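Print this page | E-mail this page

Automation of Kit Assembly at a Small Manufacturer: Effects on Bench Staff

Student project report, submitted 7th July

1. Background

Drivier makes educational and hobby kits from timber components. The assembly room has six benches. Until February all kitting and pre-assembly was manual. In that month the firm started a trial of a gripper-based handling system supplied by Roter, with task scheduling by Inico software. My placement covered the trial period. The project brief was to record what changed in the work of the bench staff and to comment on whether the changes were planned.

2. Method

Data came from three sources: the bench log, observation at two of the benches, and short interviews with staff on both shifts. The bench log holds 2,405 entries for the trial period. Entries with no end time were excluded from the duration analysis but kept for the fault analysis. Interviews were not recorded. Notes were read back to each person and corrected where they asked for it.

3. The work at the bench

Before a part is handed over to the automated cell, the handling sequence is demonstrated by an operator using a hand-held gripper. The operator approaches the part, closes on it, moves it and releases it. The procedure sheet asks for 50 demonstrations per part type. Staff call this "showing". It is logged as production time, although no saleable kit comes out of it.

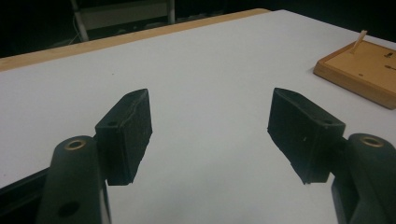

Showing is slower than assembly by hand. Operators said the main difficulty was giving up the small corrections a hand makes without thought, such as rolling a dowel between finger and thumb to find its seat. With the gripper the approach angle has to be right before closing. Several said their wrists were tired by the end of a shift, and the log shows more short breaks on showing days than on assembly days.

4. Changes in roles

4.1 Skill. The operators asked to do most of the showing were the experienced ones. Their output as assemblers fell accordingly, and the weekly target for their benches was not adjusted until the second month.

4.2 Judgement. Rejecting a poor part was formerly done by feel during assembly. In the automated cell it is a separate inspection step. Staff moved to inspection described it as less varied work. Two asked to go back to a bench and one of these requests was granted.

4.3 Pace. The Inico scheduler releases tasks one at a time. Operators can no longer look ahead through the day's job cards and group similar kits, a practice that was never written down and was therefore missing from the scheduling requirements.

4.4 Pay grade. Showing has no grade of its own. At the time of writing it is paid at the assembler rate.

5. Discussion

Ajayi, the consultancy that wrote the business case, estimated labour savings on assembly minutes only. Showing, inspection and fault clearing were outside the estimate. I cannot say from this data whether the trial saves labour overall, as the fault codes were changed partway through and the two sets do not map cleanly.

6. Recommendations

Log showing under its own code. Cap it at two hours per person per shift. Restore a view of the full day's job list. Settle the grade before further part types are added.

Comments (3)

benchfour: Good to see 4.3 written down. We raised it in the first week.

T_prac: What was the cut-off for a "short break"? I can't find it in the method.

mitresaw: Agree on the cap, but two hours is still a lot if it's all small dowels.

Print this page | E-mail this page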